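Londemmont Community Hall
Kitchen and Meeting Room Safety Check, with comments

Period covered: October
Next check: before the kids' holiday program starts

Hello all, and thank you for reading this one to the end, as I know it runs longer than the form strictly asks for. I've gone room by room in the usual order, with the result first and my comments after. Please add your own remarks underneath mine if you use the hall at times I don't (the evening groups especially, as I'm usually home with my feet up by then!).

1. Front entry and ramp
Result: OK, with one repair to book
The ramp is sound and the rubber strip has held up well over a rotten winter. The handrail on the car park side has a loose bracket at the bottom. You can still lean on it, but it gives a little, and I wouldn't want anyone with a crook hip finding that out halfway down. The porch light comes on at dusk as it should. The mat has begun curling at one corner, so I've turned it around for now and would like a new one, heavier if the budget stretches.

2. Exits and signs
Result: OK
Both exit signs lit on battery when I held the test button down. The back door opens freely from inside without a key. Chairs had crept in front of it again, and I moved them. The posted limit is 168 people for the whole building and the notice is still readable, although the sun has got to it and the red has gone a sort of salmon.

3. Meeting room tables and floor
Result: Needs attention
The floor is good. The tables are mostly good, and they've come up lovely since the big clean, but I found 4 folding legs with locks that don't click home properly. Push down hard on the hinge until you hear it, and if you don't hear it, put that table against the wall and use another. I've started leaving sticky notes on anything that needs looking at, with the fault in red, and I'd be glad if the rest of you did the same. Pink ones show up best. 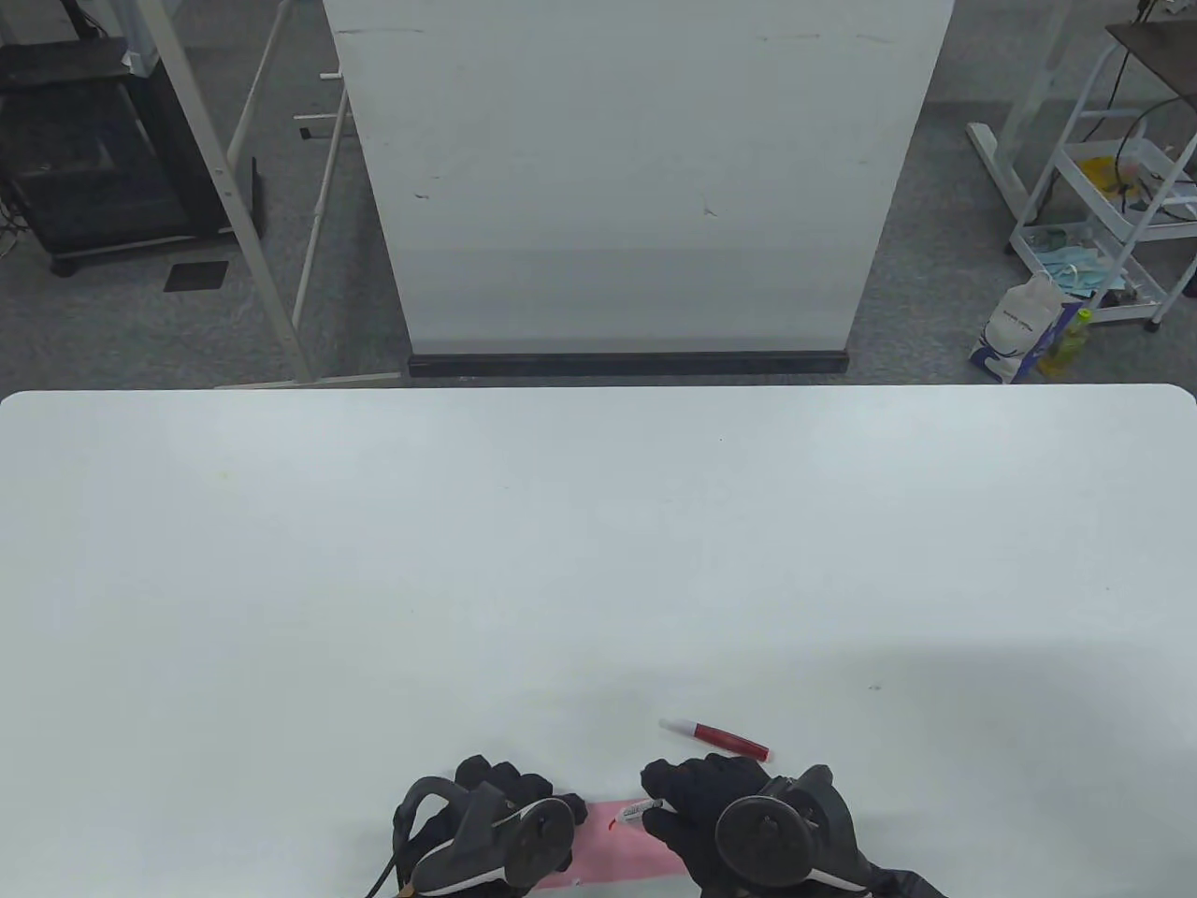
Comment added by the Estham craft group: We like the notes, but two of ours had dropped off by the next morning and we only found them when we swept. Could the table number go in the fault book as well? We'd also say the lock on the long table by the window is worse than the others, and we've stopped using it for the sewing machines.

Thank you, that's a very fair point, and I should have thought of it. Note on the table and a line in the book, then, please. The long table by the window has gone to the store room until its lock is replaced. Prornon, who supplied the tables, still carry the part and have quoted a fair price for a set, so I've asked for enough to do the lot with a couple left over.

4. Kitchen
Result: OK, with comments
Fridge temperature was 3 degrees on the little dial thermometer, so no complaints there. The fire blanket is on its hook by the stove and the tag is in date. The extinguisher needle sits in the green. I'd ask again that tea towels not be dried over the oven handle while the oven is on, and I say that with love, having done it myself for years at home. The urn has a nick in its cord near the plug. I've tagged it out and put it on the high shelf, and the Phetsri lunch group have kindly lent us theirs in the meantime.

5. Store room
Result: OK
Heavy things low, light things high, and you can walk in without turning sideways, so full marks to whoever tidied it. The stepladder has all 4 of its rubber feet again. Cleaning products are in the locked cupboard and the key is back on its nail.

6. Stationery and small items
Result: OK
This isn't on the official form, but I add it every time on account of the playgroup. Anything small enough to go in a mouth needs to be off the tables and the floor by the end of your session, and that goes for drawing pins, beads, magnets and pen caps. Markers go back in the tin with their caps pushed on firmly.

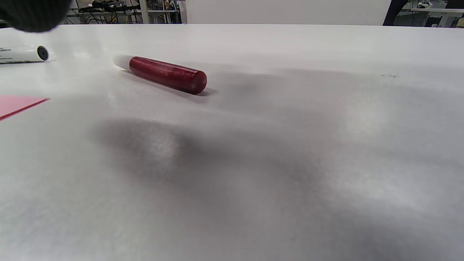

The tin lives on the second shelf, above toddler height, and the scissors go in the drawer with the child catch. The catch is stiff in damp weather and wants a good firm pull, so please don't wedge it open with a folded bit of card as somebody has been doing. If it really won't budge, write it in the book and I'll bring the silicone spray.

7. First aid box
Result: Restocked
We were down to nearly nothing in the way of fabric plasters. I've put in a fresh box, along with new saline and a triangular bandage. The burn gel is good until well into next year.

Still to do
Handrail bracket, front ramp
Table leg locks, meeting room
Urn cord, or a new urn if the repair costs more than it's worth
Entry mat
Fresh copy of the occupancy notice

The fault book is on its string beside the kitchen door, and there's a new pen with it. I'm usually in before 9 am if you'd sooner show me something in person.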